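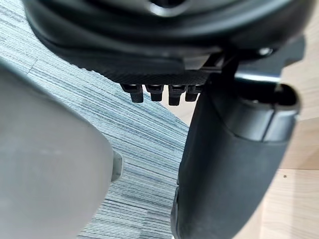
The second life of the office

When a firm gives up a floor, the lease gets most of the attention. The furniture comes last, often in the final fortnight, and until a few years ago a lot of it went straight into a skip. A trade has grown up to catch it on the way out, and after eighteen months of people working from home it has never had so much to catch.

Driseo, a clearance firm, took on 400 jobs in the year to February. Most were small: a solicitor's two rooms above a bank, a travel agent that had gone online. The biggest was the old Pesness insurance building, where the inventory ran to 3180 items before anyone had opened the basement.

The work starts with a walk-through. A surveyor goes round with a tablet and marks each piece as sell, give, strip or scrap. Desks are the hard part. A straight desk in a plain finish will find a buyer. The big curved corner desks that everyone bought twenty years ago will not, because they don't fit a spare bedroom and no new office wants them.

Chairs are better. A good task chair costs a lot new and wears out in predictable places: the gas lift, the arm pads, the castors, the foam at the front of the seat. Zabala, a workshop that buys from several clearance firms, keeps its bins of spares sorted by maker and year. A chair can be turned round in under an hour if the mechanism is sound. If it isn't, the chair is broken up and its parts go into the bins.

Storage falls somewhere between the two. Metal filing cabinets sell to garages and allotment sheds. Wooden cupboards go to schools, charities and people setting up at home, and the price depends mostly on whether the doors hang straight and whether there's a key.

Then there is the paper. Clearance crews are not supposed to find any, and they always do. The contract used by Driseo says the client must empty every drawer and shelf beforehand. Anything left is boxed and sent back, and the client pays for the van. 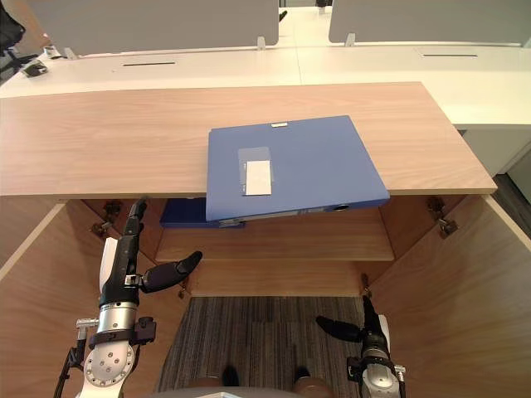
Binders are a regular find on clearance jobs.

Empty ring binders are a small headache of their own. The board, the plastic cover and the metal arch each need a different bin, and taking them apart costs more than the materials are worth. Some firms give them away by the crate. One primary school took 1000 of them and is still working through the pile.

Buyers have changed as well. Oltix, which runs an online marketplace for used office furniture, says that before 2020 most orders were for ten pieces or more. Now the usual order is one desk and one chair, going to a house. Delivery is the sticking point: a single desk up a narrow staircase takes two people as long as a whole van load into a warehouse.

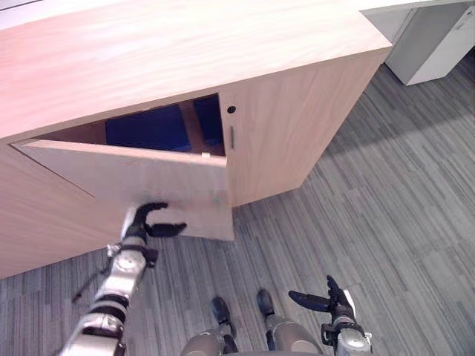 What to check before you buy

Sit in the chair for as long as the seller will let you. Raise it fully and see whether it sinks. Lean back, then try the lock in each position.

With cupboards, open every door as far as it goes and look at the hinges. Loose screws can be fixed in minutes, but a hinge that has torn out of chipboard is a bigger job. Check the back panel too, and measure your stairs as well as your room.

Ask where the piece came from. A decent dealer will know, and most offer 9 months' cover on moving parts. Keep the receipt.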